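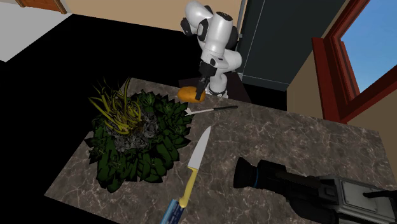 4.2 Things that land on the counter and stay there

I went into the Hakdale interviews thinking that counters were about cooking. I had a whole coding sheet built for it (prep, serving, cleanup, snacks), and by the end of the second home visit I was writing mostly in the margins. People did talk about food, but what they really wanted to talk about was everything else: the mail, the drill, a kid's trophy, a radio waiting for a part. So I added a code called "parked," and it ended up in the transcripts of 16 of our 24 households.

A parked object, the way I use the term here, is one that has no job in the kitchen and that somebody in the home plans to move. The plan matters. Rosalinda Macapagal, who coded the transcripts with me, wanted to fold parked objects in with decoration, and we went back and forth on it for most of August. What settled it for me was the way people apologized. Nobody said sorry for a vase. They said sorry for the sewing machine, even when it had been sitting there longer than the vase had!

Older equipment came up a lot in these conversations, which I hadn't planned for at all. Cameras, tape decks, slide projectors: they're heavy, they need a flat place, and throwing them out feels like a decision (one man called it "a whole meeting"). A counter is flat and strong and right at hand. Put a camera next to a bottle, as in Figure 3, and you have the kind of mix I mean, where the kitchen thing and the parked thing share a surface and each of them makes the other a little harder to get at. 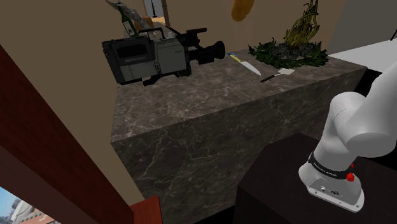
Figure 3. A Betacam camera and a green glass bottle on a marble counter (rendered view).

I also asked each household who would be the one to move a parked object. I expected the owner to be the answer. In the Demchenko home it was whoever cooked next, and that turned out to be a common rule, though hardly anyone had ever said it out loud before I asked. That interview ran 67 minutes, a good part of it spent on a single box of cables, and I'd happily have stayed for more. The two sisters disagreed about whose box it was but agreed completely on who had to lift it.

Lech Zawadzka read a draft of this section and asked whether small kitchens just produce more parking. I don't think I can say. We didn't measure floor space, and the people with the most room to spare often had the longest stories. My hunch is that it has more to do with the path from the front door, and I come back to that in 4.3 with the entryway sketches.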